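The toy kitchen got sorted this weekend, which I had been putting off since July. Most of it lives in a Zasex bin under the window, and over the months the bin had filled up with puzzle pieces, crayons and one sock. I tipped the lot onto the rug and started with the food.

The cookies came from a rummage sale in Mudgway, in a bag with no box, so I have never known if the set is complete. Lachlan Tawhiri thinks there were more greens. I don't remember it that way, but he plays with them more than I do. 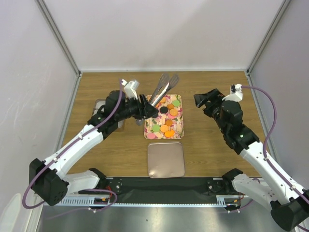 Trays matter more than I expected when I bought the first one. A cookie on a bare table rolls off and goes under the couch, and a rim puts a stop to most of that. The flowered tray is the one the cookies get served on, pink and orange and black all mixed together, and the plain greyish one in front of it is for moving them across to. I used to keep the two trays in separate places -- a mistake, as one always went missing. Now they stack on the shelf with the cookies in a cloth bag on top.

The pans went into the Erkano box. Shona is taking the spare cups for her niece. I still have the plastic vegetables to go through, and those need a wash first.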